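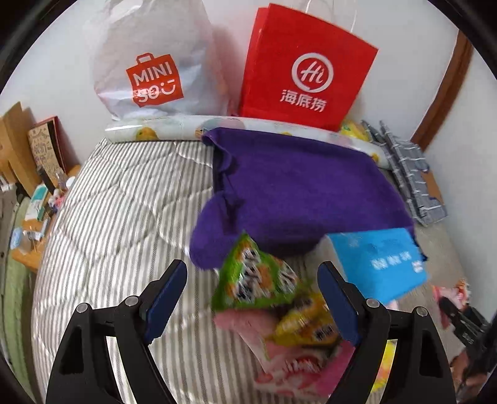 Fig. 1. Carriers and wrappings on a bed: two shopping bags, a roll in clear film, a purple cloth.

Dillomia Short Courses
Packaging at Home – Session 4: From carrier to cupboard
Tutor: Ecaterina Toma

What we are doing this week

Last time we stayed in the shop, with shelves and tills and all those lovely stacked boxes. Now we follow the goods home. I think this is the best part of the whole course, because the bed (or the sofa, or the hall floor) is where packaging meets a real person who wants a snack and has nowhere to put anything down!

Please read these notes before class and bring one carrier bag and one sealed food packet, eaten or uneaten. If you missed Session 3, Christos Kokkinos has the spare copies of the seam diagram.

1. The carrier

A carrier has two lives. For half an hour or so it does a job of lifting, and then for weeks or months it hangs about the house with its logo on. Designers know this perfectly well. The front panel is the bit that earns its keep in the second life, and you'll find that most of them put one simple thing there, large, in white on a strong colour or in a strong colour on something pale.

Compare the pair in Fig. 1. The red paper one has a round white emblem with "Hi" written in it, and 海底捞 underneath. Three characters and a greeting, and it reads perfectly well with the bag leaning over. The plastic one is crumpled, and its red-orange mark still comes through: a little shopping bag, with MINI on one line and SO on the next, and a winking face finishing it off. A picture of a bag on a bag. I love this sort of thing.

Notice as well what each material does once it's put down. Paper with a folded side panel keeps its corners and goes on looking like a box. Thin plastic takes the shape of whatever is in it, or of nothing much, and every crease catches the light. Neither is better. A stiff carrier protects a corner or a carton, a soft one folds into a coat pocket, and people choose which to keep according to how they live.

Terms to know:
Gusset – the folded side panel that lets a flat bag open out into a box shape.
Turn-over top – the folded-down upper edge of a paper carrier, where the handles are fixed.
Show-through – how much of the contents, or of the light, comes through the bag wall.

2. Rolls and clear film

Anything long and thin is a nuisance to pack. It won't stand up, it rolls off tables, and it sticks out of whatever carrier you put it in. The usual answer is a tight skin of clear film, which holds the roll closed and keeps fingers off it but leaves the pattern in full view. On a patterned roll the goods do the selling and the film can stay almost silent.

The roll across the mattress in Fig. 1 is a good one for this. Pastel patches in green and pink, touches of yellow, and a chick-like figure near one end. Think about where a label could go on something like that without sitting on top of the chick. Loukia Vlachopoulos brought in a roll with its barcode exactly in the middle of the pattern, and we had twenty happy minutes being cross about it.

Try this at home: stand a wrapped roll upright, then lay it down, and write out the words you can read each way. Most rolls work in one position only.

3. The pillow bag 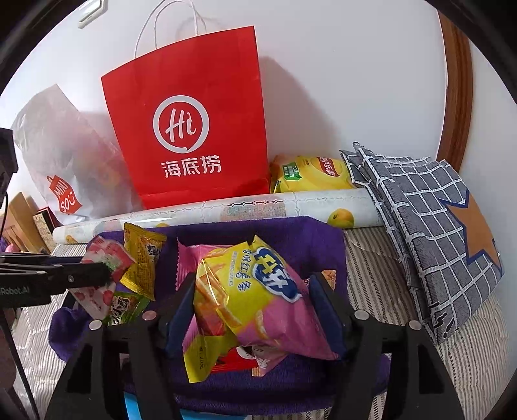
The pillow bag is the hero of this session, and I'm not going to hide my feelings about it. It starts as a flat web of printed film, gets folded round into a tube, is sealed up the back, and is then closed across the bottom and the top with the product dropped in between. Two crimps and a back seam, and you have a container. The zigzag edge is more than decoration, too – each little notch is a place for a tear to begin. The sweet potato sticks show the type off very nicely, with the crimped ends, the zigzag cut and a film so glossy that the folds light up all along the orange artwork. See how the dark blue cloud with its white outline keeps the big lettering together even though the bag has been turned on the diagonal.

Underneath it are the smaller cousins, and they deserve a few minutes of your time. A golden-yellow packet has the same crimped top and bottom on a smaller body. A pink-and-white one says strawberry in pictures, or something very like strawberry, and you don't need a word of any language to get the message. Colour is doing heavy work throughout: green, bright red, pink, gold, each telling its neighbour to budge up.

This brings us to the question A-yeong Shin raised in the spring group and which I have used ever since. Does a packet have to work alone, or in a heap? In a shop it hangs in a row of its twins. At home it lands among strangers, half hidden, upside down, with only a corner showing. A design that relies on its full front panel has lost most of its voice by then. One that puts its colour and its food picture right out to the edges can still be picked out from a corner.

4. What the home adds

No manufacturer designed the last layer of packaging, and it's often the nicest. People tip small packets into a tin, a drawer, a hat box, a mixing bowl. In Fig. 2 they sit in something lined with deep purple textile, with a fuzzy, ribbed lower rim. Put shiny film against a matt, dark cloth and the colours jump. Shops pay for that effect with velvet trays and clever lamps.

Soft containers have practical points too. They are quiet, they give a bit when you push one more packet in, and they don't scratch. Against that, they slump, and small things work their way down to the bottom and stay there until the next big tidy.

Iraklis Dimitriou's worksheet (handed out in 2023 and still the clearest we have) suggests sorting by how a thing is opened: tear, cut, peel, twist. I was doubtful at first. Then I did my own snack drawer that way and found three kinds of packet that needed scissors, all from the same shop.

5. In-class task

Work in pairs, with a table and a plain dark cloth between you.

Empty both your carriers onto the cloth and leave everything as it falls.
Without moving anything, write down what you can name from colour alone.
Then name what you can from shape, and only then from lettering.
Turn each packet over and find the back seam. Is any printing lost in it?
Put everything away in a container that was made for some other use.
Write 100 words on which packet was easiest to find again, and why.

We'll use the Kukora samples for anyone who comes without a packet. Please don't open those, however good they look!

6. For next time

Session 5 is boxes and tins, and the Drakos biscuit tin from 1928 will be out of its cupboard for the evening. Wash your hands before you handle it. Bring a cardboard carton you don't mind taking apart, flattened if it has to come on the bus, and a soft pencil for tracing the net.

Worksheets go in the tray by the door before the tea break.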